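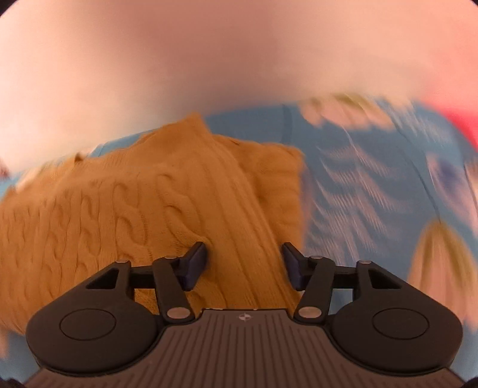
Attachment 1 – hand gripper closing on the mustard cable knit

Ticket 2047
Site: Marby returns hall, folding
Equipment: Riltex hand grippers, all stations; folding cell
Software: Jasunach session manager
Status: Reopened
Opened by: Zodwa Mahlangu, folding lead
Priority: Low (set by the system, see below)

Sunday, 6:40 a.m.
Problem description, as requested by the form:
Chunky knits are being rejected at upload. We fold a sweater with the hand gripper, the session manager thinks about it, and the recording comes back marked "hesitant operator." T-shirts are fine. Pillowcases are fine. Anything with cables in it makes us hesitant.
Last shift we recorded 300 folds and had 47 rejected, every one of them knitwear. The people on knitwear have been folding sweaters for a living for years and have taken the feedback personally.
I picked "Low" under priority by not picking anything. Please raise it.

7:15 a.m., automatic reply
Thank you for contacting Nørgaard Support. Have you tried restarting the device?

7:18 a.m., Zodwa
Yes. It's a gripper. It restarted and went on being a gripper.

9:02 a.m., Support
Thanks for your patience. Could you confirm that the finger pads are clean and that operators are following the standard fold sequence (sleeve, sleeve, hem, done)? Please also confirm the operator isn't pausing between closing the fingers and lifting.

9:30 a.m., Zodwa
Pads wiped down at the start of the shift and again just now. No change.
The sequence is followed. The pausing is the whole job. With a cable knit you close on it, feel whether you have one layer or two, and shift a little before you lift. If you don't, you pull up a loop, and then we own a sweater. By hand you do this without noticing. Through the gripper it takes a moment longer, and that moment is what your software calls hesitation.
I'd like to know who decided how long a person is allowed to think about wool.

10:10 a.m., Support
The pause limit is a default in the session profile. It was set using flat cotton items. Could you try the following and report back?
1. Open the session profile and change Item class from "Garment, general" to "Garment, thick."
2. Turn off Trim idle time.
3. Record one short batch of knits only.

11:25 a.m., Zodwa
Step 1: done.
Step 2: the switch is gray. It says "Contact your administrator." I looked up our administrator in the system and it's me. I have contacted myself and am waiting to hear.
Step 3: done anyway. Still hesitant.

11:50 a.m., Support
Apologies, that permission has to be granted from our side. Granted now. Please log out and in again.

1:35 p.m., Zodwa
Better. We recorded 84 knits with trimming off and all of them went through, including the cable knits. Even the slow ones.
Two things before this gets closed.
First, the rejected recordings. The shift report counts a rejected fold as a fold that didn't happen. Pay here isn't by the piece, but the report goes on the wall by the time clock, and for a week the three most careful people in the building have been at the bottom of it. Please restore the 47 or tell me how to take the report down in a way that looks accidental.
Second, I was told the recordings would teach the folding cell to do sweaters the way we do them. If the software has been cutting out the part where we check the layers, then the cell has been learning from people who don't check the layers. That would explain what it did to the gray turtleneck. I still have the turtleneck if you want it.

2:20 p.m., Support
Rejected recordings are kept and can be reprocessed under the new profile. Queued. The shift report will update overnight. Closing this ticket as resolved.

2:24 p.m., Zodwa
Reopened. Nothing about the accepted sessions from before today. Were those trimmed too?

3:05 p.m., Support
Yes, they were. The untrimmed originals are still stored, and the cell's knit training can be rerun from them. I've passed this to the team that handles the cell. They asked for the turtleneck.

3:10 p.m., Zodwa
It goes out with tomorrow's pickup. Until the rerun is finished, knits stay with the people on the knitwear stations and the cell gets pillowcases. I've put a note on the cell saying so. Leave this one open, please, and the priority still says Low.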